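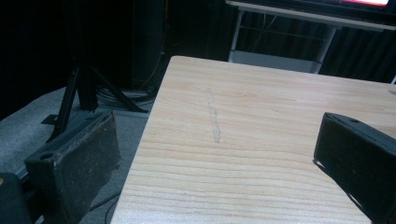 Course handout, Hands-On Robotics
13th July
Posted by the course instructor
Filed under: Student Projects / Summer Session / Handouts

Notes for Session 4: Teaching by Showing

Welcome back, everybody, and thank you for being so patient last time while I hunted for the right charger. We have a full afternoon ahead of us, so I have written down more than I will manage to say out loud. Please read the part on grip and pace before you pick anything up. The rest you can read at home with something cold to drink.

Where we are in the course

Up to now we have been moving arms by typing numbers at them. You told a joint where to go, it went there, and you found out that a joint doing exactly what it was told can still knock over a cup. That was a good lesson and I hope you kept your notes from it, as the final write-up in September asks you to compare the two ways of working. Today we begin the second way, where a person does the job first and the robot learns from the recording.

The tool for this is the hand-held gripper. It has two fingers that open and close when you squeeze, and a camera that rides along with your hand, so every recording is made from the tool's own point of view. No arm is needed while you record. You walk up to the table, do the task, put the thing down, and that is one demonstration. The arm (ours is the Ultach, the one you met in Session 2) gets a camera in the matching place on its wrist, so what it sees later on is as close as we can make it to what you saw while recording. I find this a lovely idea, and I still remember how pleased I was the first time I watched it work, even though the arm then went and put the sponge on the wrong plate.

What the camera gets to look at

Here I want to slow down a bit, because this is where last year's group had the most trouble and it is easy to pass over it.

When you hold the gripper, you are thinking about the object. The camera has no idea which thing is the object. It records the tabletop, the grain in the wood, a scuff, the shadow of a finger, the carpet past the edge, the legs of a tripod, cables on the floor, the folds in a black curtain, and the glow of a monitor at the back. All of that goes into the recording with just as much weight as the block you are reaching for. If the monitor is bright red in every single demonstration, then as far as the learner can tell, bright red at the top of the view may be part of the job. Change what is on the screen and you may get an arm that hesitates for no reason you can find.

There are two ways to deal with this, and people in the field argue happily about them. You can keep the background as plain and steady as possible, which makes learning quicker and makes the robot rather easily upset by anything new. Or you can let the background change a good deal from one recording to the next, so that the only thing all the recordings share is the task. That takes more recordings and more patience. In this course we do some of each. Your first batch is made in one spot with everything left where it is. Your second batch is made from several sides of the table, and I would like you to shift the lighting a little too if you can.

The tabletop itself deserves a word. Pale pine is friendly to work on: dark fingers stand out well against it, and so do most of the blocks. It is less friendly to anything cream or tan. The group working with the bread-colored sponge should expect a hard time and may want to swap for the blue one. Small marks on the wood turn out to be rather handy, by the way. The software works out where the gripper is partly by following little points of detail from one moment to the next, and a knot, a dark streak or a pale scuff gives it something to hold on to. A perfectly blank white table would be much worse. So please don't sand anything! And please don't cover the top with a cloth, however nice it looks.

A heavy dark curtain gives the tracker much less to work with, especially where the folds sink into black. If you point the gripper so that most of the view is curtain, the track may start to drift, and you will see your path wander off through the wall when you play it back. Keep part of the tabletop in view whenever you can. When you come in from the side, tip the tool down a little so the near edge and a corner stay visible. Corners are wonderful for tracking.

Grip and pace

Hold the gripper the way you would hold a full mug. You want it firm enough that it does not wobble, and loose enough that your wrist can still turn. Most first recordings are much too fast. We all move quickly with our own hands and have no notion how quickly until we see it played back. Try counting slowly under your breath as you go in, and stop for one full count with the fingers around the object before you squeeze. Stop again before you let go.

Try not to let the fingers drag along the wood. It is tempting to rest one on the tabletop to steady yourself, and if you are only lining up before a recording, go ahead. During the recording itself, though, the arm will learn the resting too, and an arm does not rest as gently as you do. Also mind the edge. When one finger is over the table and the other is out past the side, you are in a fine place for practicing an approach, but a closing move there can catch the edge of the top.

If you make a mistake halfway through, please don't hurry to fix it. Stop, put everything back, and start a fresh take. Now and then I do want a recording with a small slip and a calm recovery in it, because those are very useful for teaching the arm to recover, but I would like those to be made on purpose and labeled that way.

Today's task

The task is called Geltitz, after the box of blocks it first came in, and it has stuck through several rounds of students now. You take one block from the near side of the table, carry it over to the far corner, and stand it upright. It sounds like nothing at all. The standing upright is the hard part, as you will find.

Work in teams of 2. One person holds the gripper and the other keeps the log and resets the table, and you trade places halfway through. Each team records 30 good takes today. I say good takes, so if you throw some out you will need to make more, and that is perfectly fine. Start the block in a slightly different place each time. It need not be far, a hand's width is plenty, but do turn it as well as move it.

When you are finished, copy everything into your team folder on Brodotix and wait for the check mark before you close the window. I know the bar moves slowly. Please wait anyway. The full class set stands at 1,698 takes, counting the ones left to us by earlier groups, and I would love to see it grow by the end of the day.

What to put in the log

For every take, write the take number, who held the gripper, where the block began (near left, near middle or near right will do), and whether it ended upright. Add a remark if anything seemed odd to you. "Bumped the table" is a good remark. So is "somebody changed the monitor." "Fine" is not much help to you three weeks later when you are trying to work out why take 12 looks so strange.

A few requests about the room

Step over the cables and around the tripod, please. The legs reach out farther than you expect, and one of them points toward the corner of the table, just where you will want to stand for the side approach. If the tripod gets nudged, tell me, and we will line it up again together. It only takes a moment.

The cart with the monitor has cables hanging down inside it, so push it from the top and go gently. Bags and jackets can go along the wall by the door.

Reading and next time

For next session, please read the Cuypers handout on cleaning up recordings. It is short, and the second half has a very nice drawing of what a drifting track looks like from above. Then choose two of your own takes, one you are proud of and one that bothers you, and come ready to play them for the class. We will be kind about both of them. I will bring in one of my own early ones too, in which I carry a block with great care all the way across the table and then set it down on its side.

If your team runs short of time today, come see me before you pack up and we will find you another slot at the table. The room is open after lunch through the end of the session, and the key is at the front desk.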